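Equipment planning gallery - bin handling, Hebden site

We are pricing two-armed robots for the packing room at Hebden. Vondirex and Isolport have both quoted, and the budget has to be settled by October. The trial task is a plain one: both hands to a plastic bin on a table. 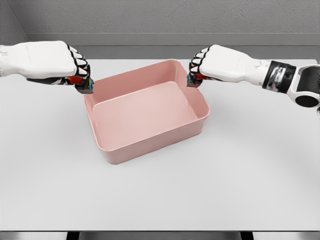

Isolport's price leaves out the tables, so we have added 30 to the order separately. The bins come from Dranska in packs of 105 - one pack should cover the first year. Spare hands are still to be quoted.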